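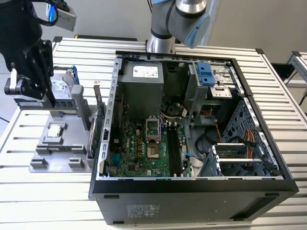
Para Suryani Sitompul, as entradas de lavagem de roupa não deveriam ser lidas como registro do trabalho doméstico, e sim como lembretes de dívida: a diarista anotaria apenas as barrelas em que havia recebido ajuda de vizinhas e que, portanto, teria de retribuir. A hipótese explica parte das lacunas do caderno de Oncombe, mas encontra dificuldades nos meses de inverno.

Figura 2. Gabinete de computador aberto, deitado de lado, e disco rígido em seu suporte.

4.2 Empréstimos e retribuições

O caderno emprega três verbos para a circulação de objetos entre as casas: “levar”, “mandar” e “deixar”. O primeiro ocorre com utensílios que retornam à casa de origem (tachos, formas, a tábua de passar). O segundo acompanha alimentos, quase sempre sem menção a devolução. O terceiro é ambíguo. Na entrada de 1º de outubro lê-se “deixei o tacho grande na Besnard, trouxe sabão”, onde não é possível decidir se o sabão compensa o empréstimo ou pertence a uma transação anterior. Adotou-se, nesses casos, a classificação “indeterminado”, mantida na transcrição e no índice.

A amostra analisada compreende 30 entradas, todas com ao menos um destinatário nomeado. Foram excluídas as passagens em que o nome se reduz a uma inicial, salvo quando a mesma inicial aparece por extenso em até duas entradas de distância. O critério é restritivo e elimina boa parte de setembro, mês em que a diarista escreve a lápis e abrevia com frequência.

Lidas segundo a proposta de Sitompul, as barrelas de outono formam uma sequência coerente: a cada ajuda recebida corresponde uma visita posterior à casa da vizinha, geralmente acompanhada de pão ou conserva. No inverno a correspondência desaparece. As lavagens continuam anotadas, sem nome algum, ao lado de observações sobre gelo no poço e demora na secagem. Parece mais prudente supor que a mesma fórmula, “lavamos hoje”, serviu a fins distintos conforme a estação.

O cotejo com o livro de contas de Dratmont, editado em 2000, é de utilidade limitada. As duas fontes coincidem no vocabulário dos utensílios, mas o livro registra somente trocas com valor em moeda. O pão, item mais frequente no caderno, não consta dele. A grafia dos sobrenomes também diverge, e a identificação das famílias permanece provisória até a revisão dos assentos paroquiais, tratada na seção 5.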